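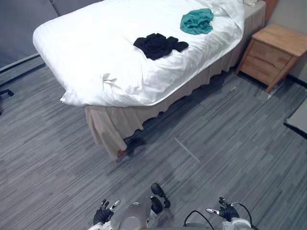

FOR IMMEDIATE RELEASE

Crabtree Linen Service to Open Second Laundry in Hallell in February

HALLELL, November 29, 2019 – Crabtree Linen Service, which rents and washes bed linen for small inns, guest houses and vacation rentals, will open a second laundry in Hallell in February. The new site will take over all deliveries north of the river and will add 30 jobs, most of them full time.

The company now washes everything at its Pridberg plant, which handled 3,308 orders in the past 12 months. Drivers serving the northern route currently leave Pridberg before five in the morning and often get back after dark. Once Hallell opens, the northern route will be split into two shorter runs, with pickup available six days a week instead of three.

"Our customers up north have been patient with us," said Amber Bunting, general manager of Crabtree Linen Service. "If a guest house has a late checkout on a Saturday, they shouldn't have to wait until Tuesday for clean duvet covers. With a laundry in Hallell we can get to them the next morning."

The Hallell laundry will be in the former Grekow furniture warehouse on Station Road. Work on the drains and the loading dock is finished. Washers and dryers are due to be installed in January, and the ironing line will follow. The building also has room for a storage area where customers can keep spare sets of sheets, pillowcases and bed skirts between seasons.
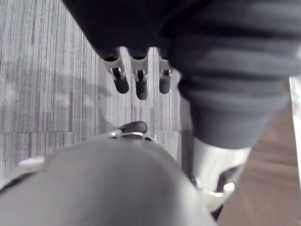 Tatiana Štěpánek welcomed the shorter wait but asked that the company keep its small-order option, saying that a house with four bedrooms can't fill a full-size cart and shouldn't be charged as if it did.

Crabtree will keep the small-order option at both sites. Customers with fewer than six beds can go on sending linen in bags, priced by the piece, and there will be no minimum order during the winter months. Prices for current customers will stay the same through the end of next year.

The company will also start a guest laundry service from Hallell. Innkeepers will be able to send clothing left for washing by their guests along with the regular linen pickup. Each guest's items will be washed separately and returned folded in a labeled bag. The service will begin with around 200 rooms and will be offered to the rest of the northern route later in the year.
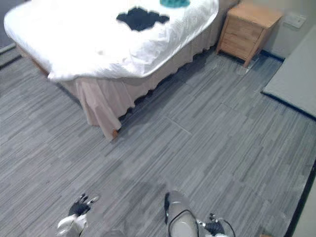
Changes for Current Customers

Customers north of the river will receive a letter with their new pickup days and the name of their driver. Account numbers will not change. Linen already in rotation will be moved to Hallell by the company at no charge, and customers do not need to return or recount their sets.

Customers on the southern route will see no change in their schedule.

Jobs

Crabtree is hiring drivers, washroom operators, pressers and two maintenance technicians for the Hallell site. Training will take place in Pridberg, with paid travel. Applications are accepted at the Pridberg office on weekdays between 8 a.m. and 4 p.m. or by mail.

About Crabtree Linen Service

Crabtree Linen Service is a family-owned company based in Pridberg. It supplies and launders sheets, duvet covers, towels and table linen for 1,408 guest rooms in the region.

Media contact:
Amber Bunting
Crabtree Linen Service, Pridberg

###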